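招人擦白板，顺便管管这间屋子

布伦顿（Brunton）共用工作室，长期兼职，六月起上岗

先说清楚，标题没有夸张。我们需要一位愿意认真对待白板的人。应聘者如果觉得白板擦一下就干净了，多半是没有见过我们的白板。

Brunton 是一间给小团队按天租用的工作室，楼是1981年盖的，电梯的脾气也是1981年的。屋里有会议桌，有带轮子的椅子，有一个谁都想坐、坐下去就不想起来的旧沙发，还有几块大白板。租客来来去去，上午是做字幕的，下午是排课表的，傍晚常有一拨人进来争论一件与我们无关的事，争完把结论留在板上，人走了。结论通常没人认得，包括写的人自己。

过去我们的做法是谁最后走谁擦。执行下来，最后走的那位总是刚接到一个很急的电话。后来改成在门后贴值日表，值日表贴了一个月，上面被人写了两行购物清单。于是有了这份工作。

岗位名称

空间整理员。名片上可以这么印，我们私下叫“板主”，您要是介意，可以在面试时提出来，我们会记下，然后继续这么叫。

主要做什么

每天早上开门前，把白板过一遍。写着“勿擦”的不擦，写着“勿擦”但日期是上个季度的，拍张照片发到租客群里，到中午没人认领就擦。没写“勿擦”、看着又像是花了心血的，请凭良心处理。

换笔。没水的笔要扔进垃圾桶。本屋的传统是把没水的笔放回笔槽，留给下一位惊喜，这个传统到您为止。
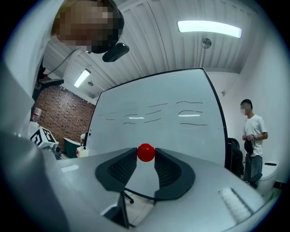
白板与黑笔字迹，内容待认领

把椅子归位。带轮子的椅子有自己的去向，经常要到走廊里去请。轮子上缠的头发和线头每周一清一次，剪刀在茶水间第二个抽屉，用完放回去，它已经失踪过了。

收拾桌面和地上的零碎。球、便签、充电头、半块橡皮，一律进“失物箱”，箱子满了通知大家来认。认不走的东西归箱子所有。

核对储物柜。我们有85个带编号的小格子，租客可以按月用。钥匙对不上格子的时候，您需要有耐心；格子对不上租客的时候，您需要有更多耐心。

订耗材。白板笔、清洁液和擦布从供应商 Pulberg 那里订，每月一次，订单表格现成的，填数字就行。请不要被红色和绿色的笔打动，大家最后只抢黑的。

不需要做什么

不需要打扫洗手间，楼里有保洁。不需要修电梯，也请不要尝试理解它。不需要参加租客的会，哪怕他们热情地问您“你怎么看”。

希望您是什么样的人

能早起，或者能装作早起。看见歪的东西手会痒，但不至于把别人的图纸也扶正。字写得能让人认出来，因为留言条要您来写，我们已经有足够多认不出的字了。会一点表格软件，会拒绝人，语气还不难听。

有酒店客房、图书馆、幼儿园或者舞台后台的经验都很好。没有经验也可以，带孩子的经验我们按同等资历算。对清洁液的气味过敏的朋友请提前说明，我们可以换成水，只是您的胳膊会比较辛苦。

时间与待遇

周一至周五，早上七点半到十点半。偶尔傍晚加一次班，提前一天打招呼，按小时另算。试用期2周，试用期工资照发，不打折，我们对自己讨厌过的做法还是有记性的。

工资面议，会在第一次见面时直接说出数字，不让您猜。另有免费咖啡，豆子由楼下的 Brelier 供应，质量稳定，机器不太稳定。您可以得到一个自己的储物格，朝窗，是全屋唯一一个锁好用的。

怎么应聘

发邮件或者直接把信送到603室，门口有信箱。简历一页足够，两页我们也看，三页以上请附目录。另外请写一小段话回答这个问题：会议散了，白板上剩下一片没人认得的字，租客都不回消息，下一拨人十分钟后到，您怎么办？没有标准答案，写得诚恳一点就好，我们自己也还没有想清楚。

合适的话，我们会约您在周一早上来一趟，边走边聊，不考试。会递给您一块擦布，纯属礼貌。

没有选上的朋友我们也会回信。回信用电脑打，保证认得。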